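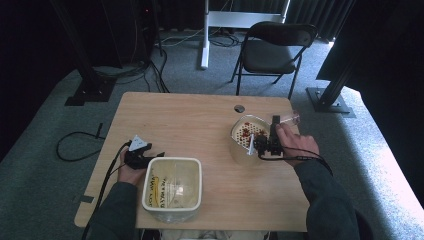

Home | Features | Shop Talk | Buying Guides | Subscribe

The Gripper Is the Cheap Part

By Amra Vukčević

I went to see Sorin Kolev because I wanted to know what a pair of hand-held grippers costs, and I came away with four pages of notes on tables, cables and chairs. That's pretty much how his own budget went too!

Sorin plans equipment for Brorkiton, a small outfit that teaches robot arms to do kitchen chores. The teaching is done by people first. Somebody sits down, takes a gripper in each hand and does the job over and over — pouring from a little plastic cup into a tub, say — and the recordings go off to train the arm. I had a go myself and I was terrible at it. You want to turn your wrist the way you would with bare fingers, and the cable running up your forearm has its own opinion.

Cables were the line he got most wrong (he told me this quite cheerfully). The first plan had one line for them, at the bottom, with a number that looked like a rounding error. Then he priced longer runs, spares, and the clips and sleeves to keep everything off the floor, and that line grew to 17 percent of the total. The floor still has plenty of cable on it, by the way. The clips are on the June order.

"I'd buy spares of anything that bends," Sorin said, and I've started saying it at home about phone chargers.

Myrto Michailidis, who signs off on the spending, had a different worry. She wanted to know how many hours a day a station would really be busy. The first spreadsheet said eight. The real answer, once you allow for resetting the props and resting your arms, was closer to five, so a second station got pushed back and the money went into better seating and a plain table at the right height. I think she was right. My shoulders certainly thought so.

They got two quotes for the grippers, one from Hendriks and one from Pillen. Pillen was cheaper to buy, but replacement finger pads came only in packs of 70. Hendriks sold them in fours. Sorin worked out how many pads they'd wear through in a year and went with Hendriks, then put the difference toward props.

Oh, the props! Cups, tubs, bins, dry food to pour. None of it costs much, but you're forever buying more, and it belongs in the monthly budget with the coffee. Put it under equipment and you'll be asking for a new approval every time somebody steps on a cup.

If you're planning something similar, borrow a pair of grippers for a week before you order and write down every extra thing you reach for. Mine would have been a cushion.

More in Shop Talk
Leasing a Used Arm: Vlasta Omerović Reads the Small Print
What Drernosent Spent on Floor Space
Spyros Mujić on Service Contracts

Contact us | Copyright 2025 | Back to top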